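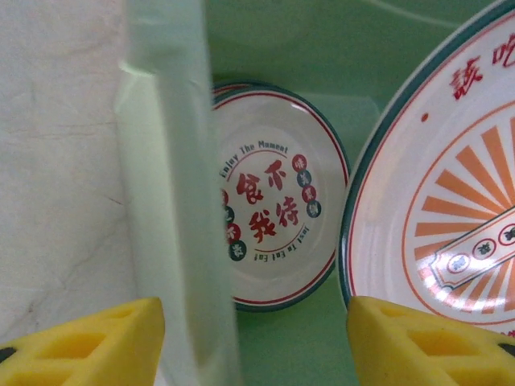 Home News Local Food Weather Contact

Prastomdale diners to pay for the plate they leave behind

Restaurants in Prastomdale may charge customers for unfinished food starting in February, under a rule the town council passed after three meetings, the last of which ran past dinner.

The fee is 70 cents per plate. It applies only at buffets, where the town says most of the waste comes from and where most of the shouting has come from too.

Golestani, the lunch buffet on the main street, has already printed its signs. They ask guests to "take what you love and come back for more," with the price in much smaller type underneath. Holtik, two doors down, says it will not charge anyone and has put up a larger sign to say so.

The town's own survey drew 800 replies. Of those, 43 percent favored a fee. The council called this strong support, a phrase it did not use last year when a similar share favored fixing the parking lot.

Children under 10 are exempt. So are bones, shells and lemon wedges, though the rule is silent on parsley. Diners who disagree with a charge may appeal in writing to the town office, which will answer within 30 days. Leftovers need not be attached.

Money raised will go toward compost bins at the Brulirard market, which closes for the winter until April.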